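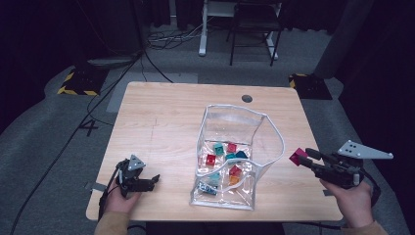
5. Toy pick-up: putting small blocks into a soft bag

This section explains how to set up and run the toy pick-up chore with the Clunix two-hand kit. Read sections 3 and 4 first. The grippers must be paired and the finger stroke must be checked before you start.

Toy pick-up is the chore that buyers ask us for most often, and it looks easy. A child can do it. For a machine it is still a difficult job, mainly on account of the bag. A hard box stays where it is and keeps its shape. A clear vinyl bag bends, folds inward and shines under the lamps, and the blocks at the bottom are seen only in part. Please keep this in mind when you plan your schedule. Kocsis does not promise that a trained arm will do this chore without help in your home or shop.

5.1 What you need

- One table with a clear top and free space on the left and right side
- One pair of hand-held grippers with marker plates fitted
- One transparent bag with an open top and stiff piping on the edges
- Small blocks in several colors, with at least one flat block among the cubes
- Tape for marking the table edges

The bag should stand open by itself when it is new. If you buy a bag from another supplier, choose one with piping. Bags without piping fall flat and the chore can not be learned from them.

5.2 Preparing the table

1. Put tape along the front edges of the table, left and right. The tape shows the person where the hands rest between two trials.

2. If your table has a cable hole, place the bag in front of it and not over it. A small block can fall through.

3. Place the bag near the middle of the table. It does not need to be exact. A small difference from trial to trial is useful for the training.

4. Open the bag and let the walls stand as they want. Do not straighten a wall that is partly folded, if the opening is still wide enough for the fingers. In a real home the bag will not be straight either.

5. Lead the gripper cables down beside the table and away from the feet.

CAUTION: Cables on the floor can make a person fall. Check the way from the table to the desk each time before you begin.

5.3 Recording a trial

1. Stand at the table and take one gripper in each hand. Hold them so that the marker plates are turned up and nothing covers them. Long sleeves are allowed but must not hang over the plates.

2. Open both grippers fully.

3. With one gripper, take a block from the table. Close the fingers on two flat sides of the block. Do not take it by the corners.

4. Lift the block higher than the wall of the bag. Wait for a short moment.

5. Move the block over the opening and lower it. Open the fingers only when the block is inside the bag.

6. Use the free gripper to hold the wall away if it is in the way. If it is not needed, keep it open at the side and pointing to the bag.

7. Repeat until all blocks are in the bag, then return both hands to the tape.

NOTE: Do not hurry. The trained arm copies also your mistakes. If a block falls, pick it up in the normal way and continue. Such trials are good for training. Stop the trial only if a block falls from the table to the floor.

NOTE: Colors do not have an order. The person can take any block first.

For a first training we recommend 800 trials. With less than this, our test arm in Plastton learned to take the blocks but often put them against the outside of the bag.

5.4 Taking blocks out again

The reverse chore, emptying the bag, is recorded as a separate chore with its own name. Do not mix the two in one folder. To empty the bag between trials you may use your hands, and this part is not recorded.

5.5 What the arm can do at present, and what it can not

Many customers ask if the machine can replace the person at this work. The present state, as we see it in our workshop in Grivthorpe, is this:

Picking a cube from a clean table: works well, also with colors the arm has not seen before.

Placing a cube in an open bag: works well when the walls are up. When a wall has folded in, the arm must go around it or move it, and it is slow. A person should stay near.

Flat blocks: works sometimes. The fingers need height to close on, and a flat block gives very little.

Finding a block through the plastic: not reliable. Reflections on the vinyl can hide a block, or make one block look like two.

Blocks on the floor, under a chair or behind a table leg: not supported in this version.

A person fills the bag faster than any arm we have tested. We think the arm is useful today where speed has no importance, for example in a sorting room after closing time.

5.6 Problems and solutions

The block turns in the fingers.
Clean the finger pads with a damp cloth and let them dry. If it does not help, change the pads in pairs.

The bag moves when the gripper touches it.
Put a few blocks in before the trial starts, spread over the bottom. Their weight keeps the bag in place. Do not tape the bag to the table.

The software reports "plate lost".
A marker plate was hidden or turned too far. Look first at the sleeve, then at the angle of the wrist. Trials with this message for more than 3 seconds should be deleted.

The arm stops above the bag and does not open.
In most cases the person did not wait at step 4 of section 5.3, or waited in some trials only. Check a few recordings and remove the irregular ones.

The arm presses on a folded wall.
Push the stop button. Add trials in which the free gripper holds the wall away, and train again.

CAUTION: Never put your hand into the bag while the arm is switched on, also when it stands still.

Section 5 revised 27/09/2023 by Ryszard Tokarz. Section 6, Folding small towels, has not changed.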